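What I Learned About Wind from Small Paper Gliders

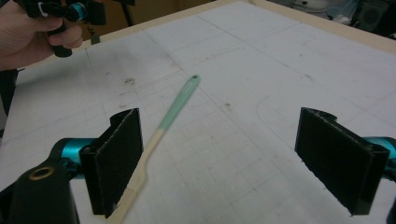 Written by J. Peeters
Hobby glider builder, occasional writer, slow learner

I came to gliding by the smallest door. When I moved to Vinddale I had no money for lessons at the airfield, and I was also a little bit afraid of them. So I started with paper and balsa, at my kitchen table, in the evenings. My first glider flew across the room and landed behind the refrigerator. It stayed there until July, when I moved the refrigerator for another purpose.

Now I have been building for some years, and people who read this blog sometimes write to ask which plan is the best one for a beginner. I always give the same plan, a simple one with a straight wing and a long nose. But I think the plan is a small part of it. The larger part is the air, and it took me a long time to see this, so today I want to write about the air.

In my first year I believed that a good glider should fly well in all conditions. If it flew badly, I blamed the wing. I took it home, cut a new wing, and made the same mistake with more care. I have a shoe box full of those wings. Some of them are quite nice, and there was nothing wrong with them.

The place where I fly is called Parkside. It is a long field with a low hill on the west end and a row of poplars on the north. The city cuts the grass, but not often. From the top of the hill to the fence it is 300 meters, and I have hit the fence only one time, with a glider I was not proud of and which I did not think could reach it. I was so surprised that I forgot to look at my watch.

What I did not understand about Parkside is that the hill makes its own weather. When the wind comes from the west, it goes up the back side of the hill, passes over me, and then falls down on the front side, exactly where I was throwing my gliders. I threw them into falling air, and they fell. If I had walked to the other side and thrown against the wind, the same air would have lifted them. I did this only by accident, one afternoon when the front side was wet and I did not want to get mud in my shoes. The glider left my hand, rose higher than my head, and stopped there. It stood in the air. I have no better word. It moved a little to the left and a little to the right, as if it was thinking, and then it slid backward over me and I lost it in the long grass for half an hour.

I went home and read about slope lift, which every real glider pilot learns in the first week. The rule is simple. Wind that meets a hill must go up, and if it goes up faster than your glider sinks, your glider climbs. Behind the hill the air comes down again and it is rough. The pilots call this rotor, and they stay away from it in their full-size aircraft. I had spent a year flying in it with a toy of 200 grams.

After this I began to keep a notebook. I am not a scientific person, and I did not have an instrument for the wind. I wrote only the direction, how the poplars looked, and what the glider did. For the poplars I made a scale in words: sleeping, talking, arguing. My language teacher would be happy with this, I think. Sleeping is good for testing the balance of a new glider. Talking is the best for the slope. With arguing I stay home, or I go for the walk but I leave the box in the car.

The notebook showed me a second thing, which was the time of day. In the morning the field is in shadow from the trees and the air is flat and heavy. You can trim a glider very well then, because every change you make is visible. If you add a small piece of clay to the nose, you see what the clay does and nothing else. By noon the parking lot on the south side becomes warm, and bubbles of warm air leave it and drift over the grass. You can feel them on your face if you stand still. First there is a little cool wind going toward the parking lot, then it stops, then it is warmer. If you throw in the right moment, the glider goes around in the warm bubble and you have the feeling that you are very talented.

I must warn you about this feeling. After one such flight I glued everything in place and said to myself that this glider was finished. The next morning, in the flat air, it put its nose up, stopped, and dropped, again and again. The nose was too light all the time. The warm air had hidden it from me. Since that day I trim only in the morning and I fly for fun only after lunch, and I do not mix them.

The glider I fly the most now is named Hallo. This is what I said to it when it came back to me on its first flight, in a wide circle, and nearly touched my hat. It has a wing of 100 centimeters, which is large for me, with tissue over balsa ribs. The tail is a bit crooked from an old repair. I have tried to straighten it and it flew worse, so I gave it back its crooked tail and adjusted the wing instead.

Many readers ask about the throw. I throw less hard than I did before. In the beginning I threw like with a ball, and the glider went up steeply, lost its speed, and came down on its tail. Now I hold it at the height of my shoulder, point the nose at the horizon or a very small amount under it, and push it forward at the speed where it wants to fly. You feel this speed in the fingers. The wing becomes light and starts to pull up from your hand, and then you only need to let go. On the slope with a good wind you almost do not throw at all.

If you want to start, find a hill before you find a plan. It does not need to be high. A hill with short grass, with no trees in front of it, and with its face to the wind that blows most often in your area. Go there 2 times without any glider. Throw some dry grass in the air and watch where it goes. Watch the birds too, if you have some. At Parkside there is a kestrel that hangs above the hill always in the same place, a few steps to the right of where I used to stand. I had looked at this bird for a year and I found it beautiful, and I did not ask why it was there and not over me.

I still have not taken lessons at the airfield. I went by bicycle to look at the fence there last summer, and a white sailplane came in very low over the road without any sound except a kind of whistle. I stayed until I was cold. Perhaps this year I will go in and ask for the price.

Next time I will write about covering a wing with tissue, which I do in a way that some people will not agree with. If your own field has strange air, please write to me about it in the comments, with the direction of the wind if you know it.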